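## Support roaming after first tower: when do I leave the bot lane carry alone?

I play support in Vekano, mid-tier ranked, mostly Tang and sometimes Uner. Laning is fine. My problem starts when the first outer tower falls. If I stay bot, mid gets dived and I get pinged. If I go mid, my carry walks up to the wave and dies, and I get pinged for that as well.

I've read that supports should "move with the objective timer" but no guide I can find gives a rule for it. I have 438 games on Tang, so mechanics aren't the issue. Is there a standard order of priorities for the minutes after first tower?

**Already tried:**

- following the jungler everywhere (fell 3 levels behind)
- sitting in the river brush with a ward (did nothing most games)
- swapping bot and mid carries

---

### Answer 1 (accepted)

The decision depends on wave position, so check that before you check the objective timer.

1. **Wave pushing away from you, past the river.** Leave. Your carry should be backing off anyway. Ping them back once as you go.
2. **Wave frozen near your tower.** Leave if the carry can farm under tower safely. Against Cloden they can't, as the hook reaches over the tower line.
3. **Wave in the middle, even.** Stay until it crashes one way or the other. This is the case most supports get wrong. They leave early and the carry is stuck in open ground with no vision.

Once you've left, go to mid first and place a ward on the side the objective is on. Don't walk straight to the pit. A Tang alone in the pit is a free kill, and the shield has a long enough cooldown that you won't get a second one up in time.

The swap you tried is normally correct, but it has to happen on a recall. If both carries walk across the map you lose a full wave in each lane. Have both of them base, then come out to the new lanes.

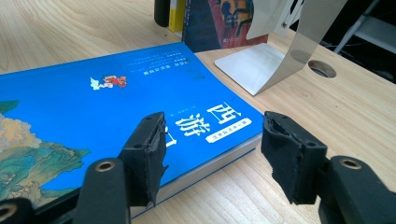
*On a desk: blue paperback, 西游 on the cover.*

On Uner the order changes slightly. She has no disengage before level 7, so case 3 becomes "stay" even if an objective is up. After level 7 play her the same as Tang -- the root is shorter but the range makes up for it.

Falling behind on levels comes from sharing jungle camps without standing in lane experience. Follow the jungler for one play, then go back to the nearest wave.

---

### Answer 2

just mute pings. carry will always complain. go where the fight is

> **Comment:** Muting doesn't answer the question. OP asked how to tell where the fight will be.

> **Comment:** fair but it helped my win rate

---

### Answer 3

Agree with the accepted answer on waves. One addition about gold: buy the ward upgrade before your second item component. It costs 100 more than finishing boots early and feels bad, but you can't run the mid-first route without a spare ward.

Also check the enemy support. If theirs is missing and yours is bot, assume mid is the target and ping before you move. I don't know whether this holds with Cloden on their team, I ban that pick.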